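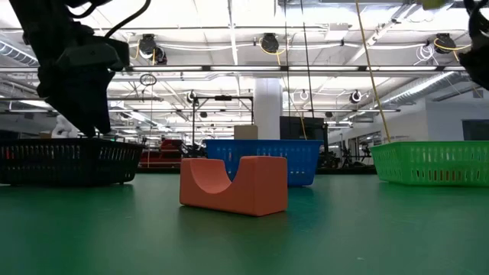
bmontoya
I have 5 kids' craft sessions a month in Flenstead and I'm trying to settle how to store the foam offcuts and shapes. Everything went in one big tote until November and it was a mess. I've moved to open plastic baskets with slotted sides, sorted by color: black, blue and lime green. The orange block with the U-shaped notch is the kind of piece I can't place. It's too chunky to stack with flat sheets and I don't want the raised ends getting crushed. Lids or no lids?

LeireC
No lids. People stop putting things back once there's a lid. I'd give the notched ones their own basket and lay them in one layer.

ideck432
Disagree. Open baskets collect dust and foam holds on to it. I use lidded boxes from Barroso and wipe them down every 3 weeks.

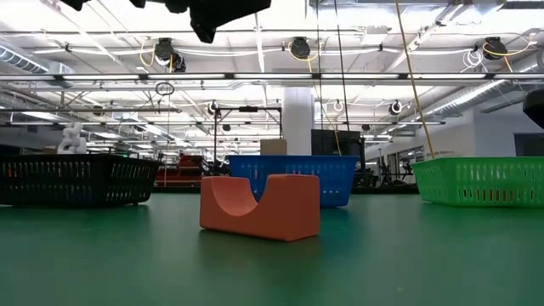
bmontoya
The slots are the part I like, because I can check what's inside without pulling a basket off the table. Solid boxes would need labels and the younger kids don't read them.

ideck432
Clear boxes, then. Same result and no dust.

LeireC
Clear ones scratch up. Ours at Metatbridge were cloudy within a year. Bonifacio, which color is going to hold the shaped pieces?

bmontoya
Blue, probably. Flat sheets in black, scraps in green. I'll try it without lids for 5 sessions and post again.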